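Clendutach Family Meals Project
Progress report to the Gautier Fund, second period

1. Summary

The project is running and is mostly on plan. The weekday lunch sessions are well used, the cooking course has started, and the toy and tableware loan shelf is open. The evening sessions have not started. We explain why in section 4 and ask for a small change to the budget in section 6.

2. Lunch sessions

We now hold lunch sessions on four days a week in term time at the Altari hall. Around 75 families have come at least once since the grant began. Most live within walking distance. A smaller group comes in on the bus from the villages to the north, and those families tend to stay longer because of the timetable.

Food costs have been higher than we budgeted for. Milk, butter and cooking oil account for most of the difference. We have moved to a simpler menu with more soup, baked potatoes and pasta, and parents have not complained. Fruit is bought the same morning from the greengrocer, who gives us a fair price on whatever needs eating that day. We have stopped offering juice and now put out water and milk.

Parents asked for the meal to be earlier, as the younger children were getting tired and cross before it was served. We now serve at 11.30 and have moved the story to after the meal. The room is quieter and more of the food gets eaten.

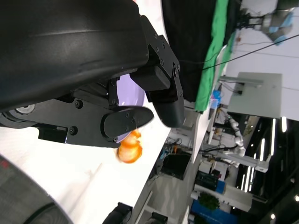
Gripper in close-up, with a lavender-purple surface between its fingers.

3. Cooking course

The first course ended in February. It covered basic meals for a family on a low budget, storing food safely, and reading labels. Attendance dropped in the middle of the course when there was a stomach bug going round the nursery, then picked up again. Those who missed sessions were given the recipe sheets and offered a place on the next course.

The feedback forms were too long and many came back half filled in. For the next course we will ask fewer questions and leave more space for comments. The comments we did get were useful. People wanted more meals that can be made in one pan, and more that use a microwave, as some do not have a working oven. We have rewritten the recipe sheets with this in mind.

The two hobs in the hall kitchen are slow and one of them trips the switch when the kettle is on. The hall has agreed to have the wiring looked at. Until that is done, we boil water before the session and keep it in flasks.

4. Evening sessions

These were due to start in the autumn. We could not find a sessional worker with a food hygiene certificate who was free in the evenings. We advertised twice, and the one person we offered the post to took a full-time job elsewhere. We have since raised the hourly rate slightly and changed the advert so that the certificate can be gained after starting. There has been more interest this time and we hope to interview shortly.

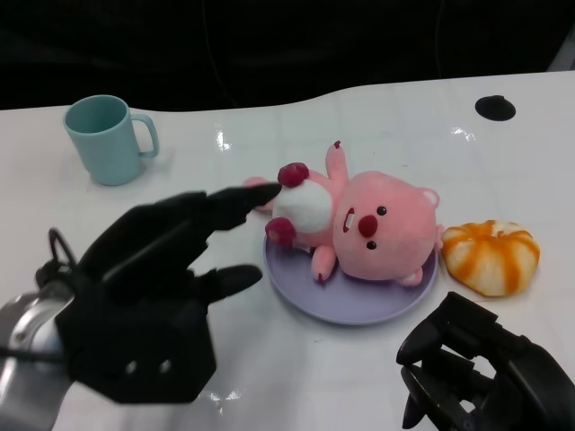
If we appoint, the evening sessions will begin after the Easter break. They will be aimed at parents who work during the day, with a hot meal, a table of toys for the children and no booking needed. We would run them for the remainder of the grant period and include the results in our final report.

5. Loan shelf and bookings

The loan shelf lets families borrow toys, children's cups and plates, and a few larger items such as a slow cooker. The slow cooker is always out and there is a waiting list for it. Returns are good. Some jigsaws have come back with pieces missing and we have taken these off the shelf.

Bookings and loans are now recorded in Tostalis, which replaced the paper diary. It took staff a while to get used to it. The main gain is that we can see who has stopped coming and give them a ring.

6. Request

We ask to move the unspent evening wages into the food budget for this period only, and to use a small part of it to buy 2 more slow cookers. The total grant would stay the same. Receipts and the up-to-date budget sheet are attached. We would be grateful for a reply before the next food order is placed.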